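Maintenance Practices for Small Automation
Handout 6: Looking after the hand-held gripper station (vanity cell)
Kurus Technical Program, Dogbe building
Rev. 8/10/25

Bring this to the bench. Notes are from the lecture plus things that came up after. Replaces the January sheet, throw that one out.

What we mean by "the cell"
Two hand-held grippers (left and right), their cameras, the marker pieces, the cables, the vanity counter and whatever is on it. The counter counts. If the soap dish moved, the cell changed. Write it down.

Before you power anything
— Check the log. Last entry signed? If not, stop and find out who was on.
— Walk the cables from the plug to the counter. Don't step over one and leave it, move it to the wall side.
— Open and close each gripper by hand ten times. Listen. A click at the end of travel is fine, a click in the middle is a loose finger pin.
— Lens wipe, dry cloth only. No glass cleaner, it hazes the plastic around the lens.
— Vents clear. Lint gets in there faster than you'd think, esp. after a session with towels.

Marker pieces
Most bad sessions come back to these. The tracking reads the black and white squares, so a smudge or a lifted corner is a fault same as a broken wire. Check all faces, not just the one pointing at you. Damp cloth, then dry. Never peel and re-stick, a re-stuck marker sits off and everything after it is off too. Swap the whole piece from the Sollard kit and redo the calibration.

Screws on the marker mounts: finger tight plus a quarter turn. They go into plastic. We have striped two already this term.

Calibration, short version
1. Both grippers on the rest, fingers closed.
2. Start the Kinach tool, pick the station, wait for both sides to go green.
3. Lift left, full open, full close, back on rest. Same for right.
4. Read the score. 94 or better, carry on. Between 83 and 94, clean the markers and run again. Under 83, don't use the station, tag it.
5. Write down the score even when its good. The trend is what we look at.

Do a pick check after. One item, small and light, left hand then right. Keep the marker faces where the cameras can get them, wrists don't roll in.
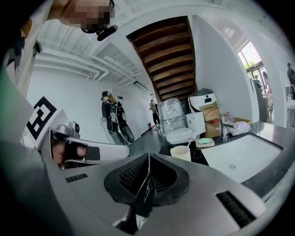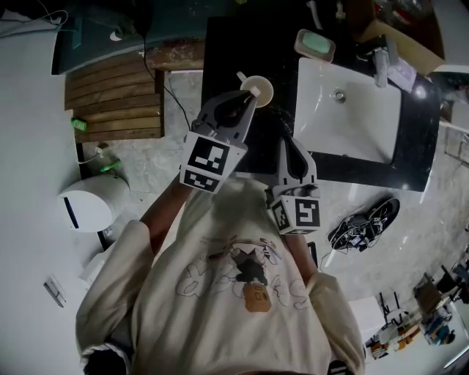
Grippers in use at the sink counter, soap dish in its place.

Reading time: 4 minutes

Things to look for while someone is working
Finger tips. Item should sit between the pads, not up on the plastic. If it creeps during a lift the pads are glazed. Scuff lightly with the gray pad from the kit, and if that doesn't fix it, replace both. Always both, a new pad against an old one pulls to one side.

Sleeves and cuffs. Keep fabric out of the camera view and off the markers. Push sleeves up before you pick up the grippers, you can't do it after.

Floor around the vanity. Shiny tile, slippery when wet. Shoes and cables kept back from where the operator stands.

Service intervals (cycles = one open + close)
Every 1000 cycles: pads inspected, finger pins checked, mount screws checked, vents brushed out.
Every 2000 cycles: pads replaced regardless, cable ends inspected, full calibration with a second person watching the screen.
Counter is on the status page of the tool. It does not reset by itself. Reset it AFTER the work, not before.

Common faults
Side goes gray in the tool — cable at the gripper end first, then the other end. Reseat once. If it drops again, new cable, don't tape it.
Score fine, picks land short — something on the counter or a mount got bumped. Recalibrate before touching settings.
Gripper sticks half closed — take it out of service. Do not oil. Oil gets on the pads and then on evrything.
One camera blurry — wipe, then check the lens ring hasn't backed off.

Shutting down
Grippers on the rest, fingers open (takes load off the spring). Tool closed before power off. Counter wiped, items back to their places. Log signed.

For next time: bring your own score sheet with at least three calibrations on it. We'll plot them and go over pad replacement hands on. Read Handout 7 first, it's short.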